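29th November

I have been trying to cancel a gym membership for most of November, and I would like it noted that I've gotten more exercise from the cancelling than I ever did from the gym.

Some background. In January, in the grip of the usual delusion, I joined Zindix, a chain of gyms with purple walls and a smell like a hot garden hose. It was 53 dollars a month. I went nine times, mostly for the sauna, and then I went zero times for a long stretch during which the 53 dollars continued to leave my account with a discipline I could only admire.

You can join Zindix on your phone in the time it takes to wait for a bagel. I know this because I was waiting for a bagel. To leave Zindix you must write a letter. The letter has to include your member number, which is printed on a card they stopped issuing, and it has to go to a mailing address in a town called Danladi, two states away from any gym they own. I wrote the letter. I bought a stamp! The stamp came in a book of 20, so I now own 19 stamps and will be corresponding with all of you shortly.

The letter came back. It seems that I am not a member of Zindix. I am a member of Milteck, the company that handles billing for Zindix, and Milteck does not accept letters. Milteck has a phone line, open during the hours when people who can afford gyms are at work.

I spent my first call on hold for so long that I cleaned out the junk drawer, both halves of the closet and the inside of the toaster. The hold music was eleven seconds of piano and then a voice thanking me for my patience, which I thought was presumptuous. 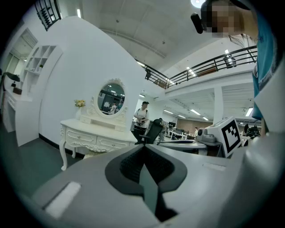
*An oval mirror on a white vanity, curvy legs and all.*

When a human did pick up, she was lovely, and that made everything worse. I had prepared a speech. I had the word "unconscionable" in it. She said she completely understood and could she offer me a freeze instead? A freeze is where you pay them less money to not go to the gym. I said I had been not going to the gym at full price and wasn't sure the discount version would motivate me.

She then offered me 2 free months, a tote bag and a consultation with a coach. I turned down the first and the third. I'm not made of stone, so I asked about the tote bag, but the tote bag was only for people who stay.

At last she told me I was cancelled, effective after one more billing cycle, and that a confirmation email would follow. The email asked me to rate my experience and invited me to rejoin for 400 dollars a year, paid up front. I gave the lovely woman five stars and the rest of it one, and then the form crashed.

My sister's advice is to do what she does and walk around the reservoir, which costs nothing and has geese. I went yesterday. The geese were hostile and the wind got in my ears, but I was able to leave just by turning around and going back to the car.

Meanwhile I've gone through the rest of my subscriptions with a highlighter. So far I have found a meditation app I've been ignoring in total calm, a second cloud storage plan for the photos I already store in the first one, and a monthly delivery from Tamima, a tea company whose boxes I'd assumed were gifts. I had been telling people how thoughtful somebody was being.

The tea I'm keeping, except for the hibiscus.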